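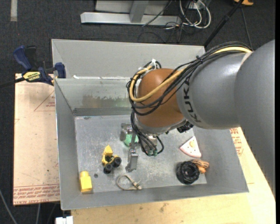
One reader from the Ernard end of town wrote in after the last issue to say she would believe in household robots on the day one of them picked up the living room floor before bedtime, and that until then she would like us to stop printing the word "soon". Several of you said much the same in fewer words, so this month's item is about tidying up, and how far the machines have got with it.

The short version is that picking things up is going better than it was, and putting them away is not going very well.

Picking things out of a bin is the part most groups start with. A toy vehicle, a loop of cord and a slice of pretend food have very little in common as far as a gripper is concerned. One has wheels and edges, one has no fixed shape at all, and one is a wedge. A factory arm that moves the same part all day never has to deal with this. A family does it every evening without thinking.

Verkbridge, which runs its trials in an old joinery unit behind the station, let us see its figures for April. The arm made 2,184 attempts at lifting a single object from a mixed bin, and got 2,000 of them up and out on the first go. That is better than nine in ten, and a good deal better than the group was managing last winter. Of the misses, 127 were put down to soft or floppy things: cord, straps, socks and the like. The rest were mostly objects lying hard against a wall or in a corner, where the fingers have no room to get round them.

Corners come up again and again when you talk to people in this line of work. A person tips the box, or drags the thing out with one fingertip. An arm has to be taught to do the dragging as a separate job, and it has to know when dragging is called for. Verkbridge has a version that nudges an object into the open first and then goes back for it. It works more often than not, but it is slow.

Speed is the other complaint. We were told that a full bin can take most of a coffee break to empty. On a shop floor that may not matter, if the arm can be left to get on with it overnight. At home it matters more, as most of us would have done the job by hand and sat down.

Bolteck has gone at the question from the shop-floor side. Its customers want returned goods sorted into trays, and they don't much mind what the machine looks like or how much room it takes up. Its Yeom software keeps a list of things it has failed to lift and passes them to a person at the end of the run. There were 173 items on the list after the first week. The staff we spoke to thought that was fair enough - they would sooner have a tray of awkward leftovers than a machine that keeps trying and squashes something.

Neither firm would say it has a household machine on the way. A full-size industrial arm is heavy, needs a solid base and has to be kept away from people while it is moving, and none of that suits a sitting room. Smaller arms are safer to be near but lift less and reach less. Then there is the putting away, which means knowing that the cars go in the blue crate and the animals go on the shelf, and that the rule was changed on Sunday.

If you have a chore you would like us to ask about next, write to the usual address. We already have plenty of votes for folding sheets. Unloading the dishwasher is second, and someone has asked about cleaning out a rabbit hutch, which we will put to Bolteck when we visit again.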